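4. What does a folded towel tell us?

4.1 The flat square as an end point 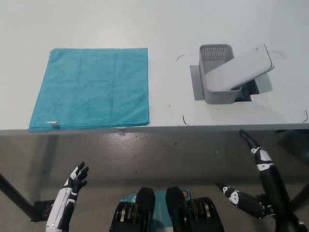

Most of the work reviewed in Section 3 treats folding as a task with a clear finish. The towel starts as a heap and ends as a flat square, and the time between the two is the cost of the job. We used the same end point in our own sessions and have grown less sure of it the longer we worked with the results. A flat square is easy to agree on. Whether it is a useful thing to have agreed on is a separate matter, and the household literature has mostly skipped it.

The usual case for folding rests on three claims. Folded towels take up less room. They are quicker to find and take out. They stay in better shape between washes. Lill makes all of them in the report on the Reltley households, and later authors have repeated them with little change. We take them in turn below. The first holds up under narrow conditions, the second we could not support, and the third we do not think has been tested by anyone, ourselves included.

A word on materials. Our towels were microfiber cleaning towels of the kind sold in packs for kitchens and cars. They are light, slightly fuzzy and fairly forgiving, and they keep a crease poorly compared with woven cotton. Anyone wishing to extend our results to bath towels should do so with care. Lill's households used whatever they had, and the report gives no breakdown by fabric. We think this matters more than the author allows.

4.2 Scoring

Two raters scored each towel for flatness, squareness and edge alignment on the Vilter sheet, which has 12 items. Every item asks for a yes or a no. We chose the sheet for the sake of comparison with earlier work and have several complaints about it.

The first complaint is the treatment of the tag. The sheet asks whether "all parts of the item lie within the folded outline." A sewn-in tag that pokes out fails the towel on this item, however well the rest has been folded. Figure 2 gives a case: the turquoise towel is flat and roughly square, its lower edge runs nearly in line with the front edge of the table, and a small white tag sticks out near one corner. A strict rater marks it down. A person putting away the laundry would, we suspect, never give it a thought. The item may be catching a real fault in thicker goods, where a loose corner can drag the whole fold open. Applied to a tag it is catching the manufacturer's sewing.

The second complaint is about creases. The sheet treats any visible crease outside a fold line as a failure. Microfiber shows faint creases under almost any light, and our raters disagreed on this item more than on any other. One read the instruction to mean a crease that could be felt with the hand. The other went by sight alone. We did not notice the difference until the scoring was well under way, and we have left both sets of scores in the appendix without trying to reconcile them. Readers should treat our crease results as close to worthless.

The third complaint concerns alignment. A towel that lies square to the table edge looks tidier than the same towel turned slightly, and raters gave better marks to towels placed this way even on items where placement should have had no bearing. We see no sign that earlier studies checked for this. If they did not, some part of what has been reported as skill in folding may be a habit of setting things down straight.

4.3 Does folding save room?

Lill reports that folded towels filled the household basket more slowly than unfolded ones, and takes this as proof of saved space. The comparison is weak. The unfolded towels were dropped in from above and left as they fell. Had anyone pressed down on them with a flat hand, we expect that a good part of the difference would have gone.

We ran the comparison with a third condition in which the towels were dropped in and then pressed. Across 40 baskets, the folded towels still came out ahead, though by less than the Reltley figures would lead one to expect. The gap was largest when the folded square matched the floor of the basket. When the square was a little too wide, people bent one side up against the wall, and the advantage shrank until we could no longer separate it from the spread in our own measurements.

This is the narrow condition mentioned earlier. Folding saves room when the fold has been chosen to fit the container. Households do not, as far as we can tell, choose a fold this way. They fold as they were taught and then buy a basket. The Isinero guide, which is widely quoted on the point, advises readers to "fold to a standard size" and gives a size, with no mention of what the towel will be put into. We find it hard to see what the standard is a standard of.

Other contents matter as well, and here the published measurements are at their least lifelike. Nearly all of them come from baskets that hold towels and nothing else. Baskets in use hold a mixture. In Figure 2 a white box or lid leans across the top of the light gray basket, one end inside and the other past the rim. An item lying like that changes what can be put in from above far more than the difference between a good fold and a poor one. We did not measure mixed baskets in any organized way and know of no study that has. Until somebody does, a claim about how much room folding saves "in the home" is a claim about a home with unusually well-behaved baskets.

4.4 Does folding save time later?

The second claim is that minutes spent folding are paid back when the towel is wanted. Lill puts this forward as plain sense and offers a short table in support. The table compares the time taken to remove one towel from a folded stack with the time taken to remove one from a loose pile. The stack wins. We have no quarrel with the numbers. Our doubt is about the choice of task.

Taking the top towel off a stack is the easiest thing one can ask of a stack. When we asked people for a particular towel by color, the order changed. In a loose pile some part of nearly every towel was in view, and people reached straight for it. In a stack set down inside a basket they saw the top towel and had to lift the others to find out what was there. Perforated walls helped less than we had expected. The holes in the baskets we used let through a hint of color, and people did not trust it.

Standing the folded towels on edge would probably remove this problem, and the method has its supporters. Microfiber did not stand well for us unless the basket was packed full, at which point taking one out disturbed the rest. We mention it here as something tried and put aside.

There is also the plain matter of how often the payback would have to occur. The Ametepe survey, with 2,000 returned forms, asked people how long they spent folding and how often they took out a towel. It did not ask which towel they wanted or whether they cared. For cleaning towels we believe that most people would take any clean one. If so, the time saved by folding is the time saved in picking up an item that could be picked up easily in the first place.

4.5 Does folding keep towels in better shape?

We have little to say on this and wish that others had said less. The claim appears in Lill's discussion without a source. It is cited from there by later papers as though it were a finding. We looked for a measurement of wear, stretch or loss of pile in folded as against unfolded towels and found none. Our own towels were folded and unfolded far more often than any household's would be, and a test of wear on them would tell the reader about our sessions and nothing about a linen shelf.

4.6 Limits of the present results

All of our folding was done on a clear, flat surface at table height, which is kinder than the top of a dryer or the end of a bed. The baskets were of one kind. The people who folded knew that their towels would be scored, and several went back to straighten an edge that they would likely have left alone at home. Each of these would tend to make folding look better than it is in ordinary use, so the modest gain reported in 4.3 should be read as an upper figure.

We also kept the Vilter sheet to the end in spite of our objections to it. Dropping the tag item raises the mean score in every condition and leaves their order unchanged. Dropping the crease item alters the order of the lower 2 conditions, and we would not put weight on either version.

Uldis Lill kindly read a draft of this section and disagrees with 4.4, on the ground that people dislike looking into an untidy basket and that this dislike is itself a cost. That may be so. It was not measured in the Reltley report, and it was not measured here.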